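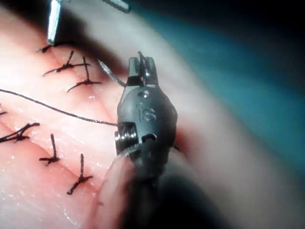

**Interim progress report: Suture Skills Practice Program, Darnine Training Center**
**Submitted to the Thiele Fund, Jan 7, 2019**

The first phase of the program has been completed within the approved budget, and the practice room at Darnine is now in regular use. The grant was awarded to give surgical trainees more supervised time on basic closure, with particular attention to interrupted stitches tied with a robotic instrument. Practice is carried out with a curved needle and black thread, which shows clearly against the surface and allows knots and tails to be reviewed afterward. Stitches are placed in rows, and trainees are asked to hold the needle firmly in the jaws before bringing the thread across.

**Use of the practice room**

During the reporting period the center delivered 516 hours of supervised practice against a target of 1000 for the full grant. The shortfall at the midpoint that was forecast in our application did not occur. Evening sessions were better attended than morning ones, and the schedule has been adjusted to reflect this.

Each session opens with a short review of needle handling, followed by individual practice and a closing discussion. Instructors record three items for every row: the spacing of the stitches, the security of the knots and the length of the tails. Spacing has improved most across the group. Tail length remains uneven, and several trainees still cut too long when they are working quickly. 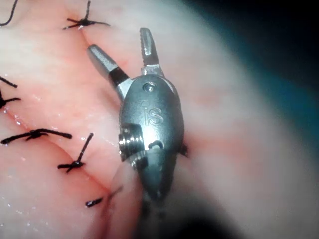 Tension is the other area in which progress has been slower than planned. Trainees who tie well by hand tend to pull too hard when they first move to the instrument, and the edges of the closure bunch as a result. Instructors at the Ternel site, where a similar course is offered, reported the same difficulty and shared their exercise sheets with us. These were introduced in the second half of the period – too late for a fair comparison between groups, though early comments from instructors are favorable.

**Materials and spending**

Needles and thread account for the largest share of consumable costs. A single order of 3000 suture packs was placed with Flurmont at the start of the program in order to secure a fixed price. Delivery was made in two parts, and the second part arrived after the date agreed. No sessions were canceled, but stock was low for a time and thread was reserved for scheduled groups.

The budget line for printed materials is underspent. With the Fund's approval, we propose to move the remaining amount to instructor time, where demand is higher than we had allowed for.

**Next period**

The center will hold 5 assessment sessions beginning in February. Each trainee will complete a full closure under observation, and the same marking sheet will be used at both sites. We also intend to revise the guidance on tail length and to add a separate exercise on tension before trainees begin their first full row.

One matter requires a decision from the Fund. The current agreement limits places to trainees based at Darnine, while Ternel has asked whether its own trainees may attend the assessments. We would support this request, provided that the additional thread and needles are charged to the Ternel site. A written response before the assessments begin would allow the schedule to be issued on time.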